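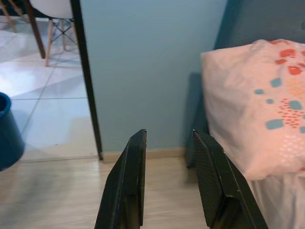

How long does your sourdough starter take to be ready to bake with?

Our dried starter needs up to 13 days from the moment you stir in the first spoonful of water, though plenty of kitchens get there sooner. It depends mostly on how warm your kitchen is and what flour you give it. You're looking for a starter that doubles within a few hours of a feed, smells pleasantly sharp (think plain yoghurt, or the peel of a green apple) and has bubbles all the way down the side of the jar, as well as on the top. If yours is doing that a week in, go ahead and bake!

What comes in the Urketti starter packet?

One sachet of dried starter, a folded instruction card, and a little paper band to put round your jar so you can mark the level after each feed. There's no jar in the packet. We did think about it, but most people have a jam jar hanging about somewhere, and glass doesn't travel very kindly through the post. Any clean jar that holds three or four times the volume of your starter will do nicely.

Which flour should I feed it?

Begin with wholemeal rye or wholemeal wheat for the first 3 days, then move over to strong white bread flour if that's what you mean to bake with. Wholemeal gets things moving much faster, and you'll often see the first bubbles on the second morning. After that the starter is really quite easy-going. Ours at Urketti lives on half white and half wholemeal spelt, mainly out of habit, and it has put up with plain flour more than once when we'd run out of everything else. Please steer clear of self-raising, though.

Mine was bubbling on the second day and now it's gone completely flat. Have I killed it?

Almost certainly not, and this is the question we get more than any other, so please don't feel silly for asking. There's usually a burst of early activity and then a quiet spell, and the quiet spell can feel terribly long when you're peering into the jar every hour. Carry on feeding once a day, keep it somewhere snug, and try a spoonful of rye in the next feed if you have some. It nearly always picks up again by the end of the first week.

There's a layer of dark liquid on top. What do I do?

That's a sign of hunger. Pour it off if you like a milder loaf, or stir it back in if you like a sour one, and then give the starter a good feed. If you're seeing it every day, you may need to feed twice a day for a while, or make the starter a bit stiffer by holding back some of the water. Pink or orange streaks are another matter, and so is any fuzzy growth. In either case throw the whole lot away, wash the jar in very hot water and begin again with a fresh sachet.

Do I really have to throw half of it away every day?

You do need to take some out, or you'd be feeding a bucketful by the end of the fortnight, but once the first week is over there's no call for it to go in the bin. We keep a second jar in the fridge for the leftovers and use it up in crumpets, pancakes and a rather good cheese cracker (roll it thinner than you think, and salt the top). The crumpets want only a pinch of bicarbonate of soda, a pinch of salt and a hot buttered pan, and they're the thing people write to us about. During that first week, please do discard it. It doesn't taste of very much then, and the mix hasn't settled down.

Can I keep the starter in the fridge?

Yes, once it's lively. Feed it, leave it out for an hour, then pop it in with the lid resting loosely on top. Once a week is plenty for feeding after that. When you want to bake, take it out the day before and give it two feeds at room temperature to wake it up. If you're going away, you can leave it a fortnight or even a month. It will look dreadful when you get home, all grey and slumped, and it will very likely be fine after a few feeds.

What happens in hot weather?

Everything speeds up. In July our own dough is ready in little more than half the time it takes in winter, and we've been caught out by it more than once, with dough creeping over the side of the bowl and along the worktop. Use cooler water, use a little less starter, and go by how the dough looks instead of by the clock. An overnight rise in the fridge is a great friend in summer.

How much starter goes into one loaf?

For the basic loaf on the instruction card it's 100 grams of lively starter to 500 grams of strong flour, with 350 grams of water and 10 grams of salt. It's a soft dough but a manageable one. If it's sticking to you horribly, wet your hands before you touch it and try not to add more flour. We bake it in a lidded pot for half an hour with the oven as hot as it will go, then take the lid off and turn the oven down a little until the crust is as dark as you like it.

What's the difference between the Pokia and the Ravn starters?

Pokia is our wheat starter, mild and quick, and the one we'd suggest for a first go. Ravn is all rye, slower and a good deal more sour, and it makes a lovely dense loaf with caraway that keeps for days. You can turn one into the other over a couple of weeks by changing what you feed it, so don't agonise over the choice. Neither is suitable for anybody avoiding gluten, I'm afraid.

How should I store the sachet before I use it?

In a cupboard, away from the cooker, and out of direct sun. The best-before date is stamped on the back. We've started off older sachets and they worked, only rather more sleepily.

Do you run classes?

We do a half-day bread morning in the Etach kitchen, and the dates go up on the bookings page as soon as they're settled. You'll go home with dough in a tub, ready for your own oven. Bring an apron, and a tea towel you don't mind getting floury.

My question isn't here. How can I ask it?

Use the contact form and tell us which starter you have, what you've been feeding it and how many days in you are. A photo of the jar from the side helps enormously. We answer everything, though it may take a day or two when we're baking.

Page last updated October 8, 2020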